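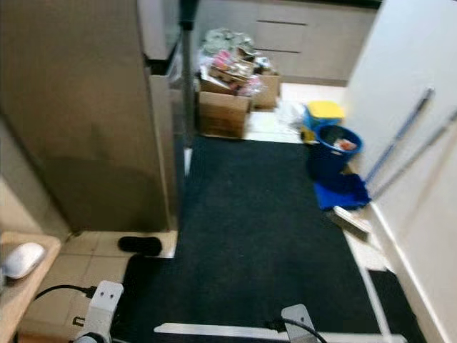 Cardboard boxes at the end of a corridor, beyond the carpet runner.

Baltdale have 40 points and a place in the qualifying round, and the first thing the club did with its good news was raise the question of whether Markos Stergiou should still be the manager when September comes. I think he should. I also think the people asking the question are not fools, and they deserve a better reply than the one they got last week.

The case against him is easy to set out. Baltdale scored fewer goals than any other side in the top half. They won 1-0 so often that the supporters behind the south goal started leaving for the train as soon as the goal went in. In the two games against Komo, which everyone had circled, they sat deep for long stretches and came away with a draw and a defeat. Stergiou's answer after the second one was that he would play it the same way again. That did not go down well, and I can see why. People who had paid for a seat and a long bus ride wanted to hear that it bothered him.

But look at what he was given. Zacharopoulos, the center forward the whole team was built around two years ago, was sold before the season began, and the money went on the training ground roof and a debt to the tax office. His replacement was a 19-year-old on loan who had never started a league match. Despina Triantafyllou, who does the club's accounts and was open about them at the spring meeting, said the wage bill was cut by 245,000 euros in one summer. A manager who loses his best player and a good part of his budget can try to play as if nothing has changed, and I have watched several do it. Most of them were gone by the winter.

Stergiou went the other way. He picked four defenders and kept them. He moved Lefteris Mitsotakis-Vlachou, who had spent his career on the wing and complained about it for a month, to a position just in front of them. Mitsotakis-Vlachou is 33 and has lost a step, but he reads the game as well as anyone in the division, and by the new year he was the most important player in the side. I wrote in this column that the move was a mistake. I was wrong about that and would like it on the record.

What worries me more than the style is the qualifying round itself. The first opponent will be Lollon, who are already halfway through their season. Baltdale's players come back to training next week. That is six months of matches against a few weeks of running up hills, and it has nothing to do with tactics. Clubs from leagues like ours go out at this stage nearly every year and every year we talk about courage and ambition, when a good part of the problem is the calendar. If Lollon win comfortably, Stergiou will be blamed for being cautious. If he attacks and they win by more, he will be blamed for being naive.

There is an argument, made well by Debora Mazza on the supporters' radio hour, that a club should change managers from a position of strength. Get someone in now, she said, while the job is attractive, and don't wait until the team is in trouble. It sounds sensible. The trouble is that a new manager would have 6 training sessions before the first leg, with a squad chosen for a different kind of football. He would either have to copy Stergiou or start again in the middle of a two-legged tie.

Oi-ling Ng, who has coached the women's team for longer than Stergiou has been at the club, has been mentioned as a candidate. I would like to see her get the job one day. Her teams press high and pass through midfield, and they are a pleasure to watch. She would need a full summer and a say in who is signed, though, and this summer she would have neither. Offering her the post now would be a poor way to treat a good coach.

So leave him alone until the winter break. Give him one striker – a proper one, on a permanent contract – and see whether the 1-0 wins turn into something more comfortable. Stergiou has one year left on his deal, so waiting costs the club very little. If the team is still living off set pieces in December, then Mazza's argument will be a stronger one and I will listen to it again.

Season ticket renewals close on Friday. The price is 152 euros for the south stand, the same as last year, with the first home qualifier included. I have renewed mine.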